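Progress report to the Totik Small Manufacturers Fund
Project: Storage humidity and tarnish in plated jewellery stock
Reporting firm: Kidier
Date: January 11, 2021

1. Status

Work is on schedule except for the second storage trial, covered in section 3. Spending is within the approved budget. No change to scope is requested.

2. Stock survey

The survey of finished stock at the Banau warehouse is complete. Staff inspected 1,203 plated chains and graded each one for colour change at the clasp, the jump rings and the mid-length. Most of the discolouration was at the clasp, where plating is thinnest. Chains kept in sealed bags graded better than those kept on open cards, but the bagged stock was also newer, and the survey alone does not separate the two effects.

The grading sheet was revised once during the work. The original used a five-point scale, and two graders could not agree reliably on the middle three points. It now has three. Early sheets were regraded.

3. Storage trials

Trial A ran for 40 days at the normal humidity of the stockroom, with 20 chains in each of four packaging types. Results are being tabulated. Plain kraft envelopes performed worst and will be dropped.

Trial B, at raised humidity, has not started. The cabinet supplied by Pathak failed its acceptance check: the sensor near the door read well below the one at the back, and the door seal did not close evenly at the lower hinge. A replacement seal is on order. If it is fitted as planned, Trial B will finish in March.

4. Display and handling

Fingerprints remain a possible confounding factor. Chains hung for display are touched more often than boxed stock, and salts from the skin are known to speed up tarnish. A written handling procedure has been issued – nitrile gloves, contact at the clasp only, no wiping between inspections.
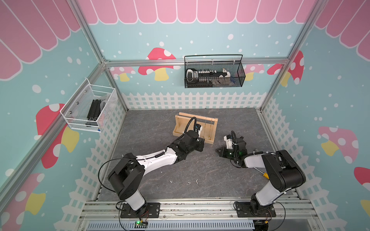
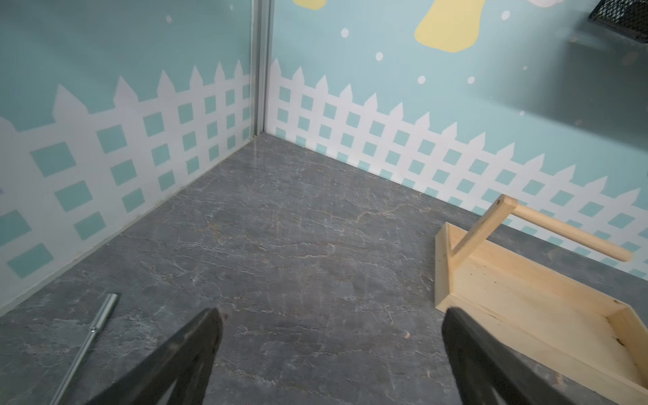
The remaining budget item is $800 for anti-tarnish paper, to be ordered once the Trial A figures are final. Two grades have been quoted. The heavier grade costs more per sheet but can be cut to the existing box size without waste.

5. Next period

Complete the Trial A tables. Repeat the cabinet acceptance check. Begin Trial B and send the fund a short note on the start date.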